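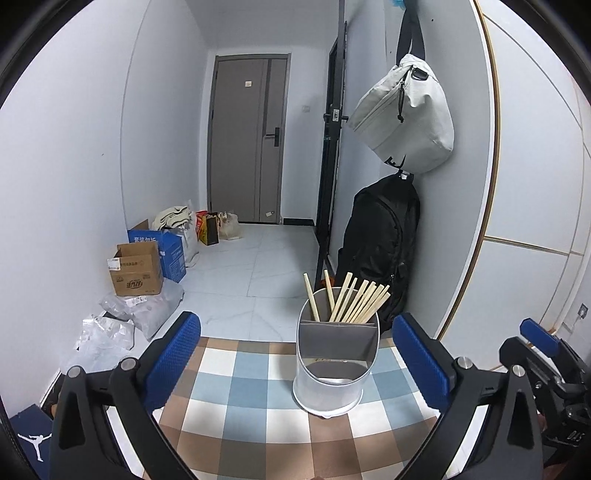
Shared Dining Room: utensil holders and the storage of chopsticks

Mustthorpe Residents' Forum > House Matters > Kitchens and Dining

Pivlow_Desk
Posted 13/04/2023

Residents are invited to comment on the arrangement of chopsticks at the dining table. Since March the house has kept them in a white upright holder with a slanted opening and a divider inside. The chopsticks stand in the rear section. The front section has not been assigned to anything, and the desk has received differing requests about it.

The present guidance, paragraph 14 of the house notes, reads as follows: "Chopsticks are to be returned to the holder after washing and drying. They are not to be left in the sink or on the draining rack overnight."

Comments are requested on two matters: whether the front section should be put to use, and whether the holder should remain on the table or be moved to the sideboard. Replies will be read before the notes are next revised.

tallowbridge
I should like to support keeping the holder on the table. Before it was introduced, the chopsticks were stored flat in the second drawer beneath the tin openers, and those of us who eat late had to search for them with the light off so as not to disturb the ground floor rooms. The present arrangement is a clear improvement.

On the front section, I would propose teaspoons. The opening slopes down towards the front, so short items would be easy to reach there, whereas in the rear they would be lost behind the rim.

Room101
I must respectfully disagree with the previous reply. Teaspoons in this house do not remain where they are put. If the front section is given over to them it will be empty within a week and we shall be having this correspondence again.

My preference is for the section to be left free. A holder that is filled on both sides is difficult to clean and tends to be cleaned less often as a result.

Manalastas_house
May I raise a point concerning the chopsticks themselves? There are nine in the holder, all of pale wood. Nine is an odd number. It follows that one of them has no partner, and I would ask that the matter be looked into before any discussion of teaspoons.

I would add that they ought to be kept together. At present two lean to the left and the remainder fan out to the right, one of them at a considerable slope over the edge. It is easily caught by a sleeve.

tallowbridge
The odd one may simply be in the washing-up. I do not think this requires looking into.

Manalastas_house
With respect, paragraph 14 states that they are to be returned after drying. If it is in the washing-up, it should come back. If it does not come back, it is missing.

quietlanding
I have lived in three shared houses and each of them had an odd chopstick. I would suggest that the desk buy a further set and consider the matter closed.

On the leaning, it is in the nature of an upright holder that long things lean when there are few of them. A fuller rear section would hold them straighter. This is a further argument for buying more.

Jondano_2
I wish to comment on hygiene, which has not yet been addressed. Wooden chopsticks should be completely dry before they are stood upright in any container. Water runs down to the lower ends and remains there, and the wood darkens and begins to smell. I have seen this happen in another household with a holder of a similar kind, and the whole set had to be thrown away.

I would therefore request that paragraph 14 be amended as follows:

1. Chopsticks are to be wiped with a clean cloth and laid flat to dry for at least two hours.
2. They are then to be stood in the rear section of the holder.
3. The holder is to be emptied, washed in warm soapy water and dried on Sundays, including the inside of the front section and the area beneath the divider, where crumbs collect.

Room101
I support items 2 and 3. Item 1 is not practical for those of us who wash up immediately before leaving for work. Is the resident to come back after two hours to put away a chopstick?

Jondano_2
The chopsticks may be put away by whoever is next in the kitchen. That is ordinary courtesy in a shared house.

Room101
It is ordinary courtesy, and it is also how the teaspoons were lost.

quietlanding
Could I return to the question of the table or the sideboard? The holder has a wide base and stands well enough on the checked cloth. My concern is laundry day. Whoever takes up the cloth must first move the holder, and on the last occasion it was left on the floor by the door until the evening. If it lived on the sideboard this would not arise.

tallowbridge
The sideboard is already occupied by the rice cooker and the post. I remain in favour of the table.

Pivlow_Desk
The desk thanks residents for their replies. The holder will stay on the table for the present. A further set of chopsticks will be bought from the kitchen fund. The wording proposed by Jondano_2 will be put forward with "two hours" replaced by "until dry". The use of the front section remains open, and further comments may be added below.

Manalastas_house
I note that the odd chopstick has not been mentioned in the reply from the desk. Please record that I have asked twice.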